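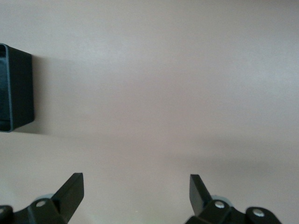 **What do you do with everything that ends up on the kitchen table?**

Give it one open container, and put that container where people already drop things.

Such is the thinking behind Clear Table, a series of free tidying evenings opening at Hostari in Dulton this November. Visitors bring the contents of one messy surface from home — mail, chargers, spare keys, whatever is there — and spend the session sorting it at a big shared table.

The series was put together by Mafalda Bragança, and the spring trial drew 31 households. "People came in with shopping bags full of stuff and went home with one box," she said. "I loved watching them chat over it!"

Belmiro Sequeira of Antunes, the housewares store on the same street, is lending 40 containers in different sizes so visitors can try a few before choosing. Nothing is for sale on the night.

Sessions start at 6:30 p.m. and last around 3 hours, with a break for soup. Places can be booked at the Hostari front desk.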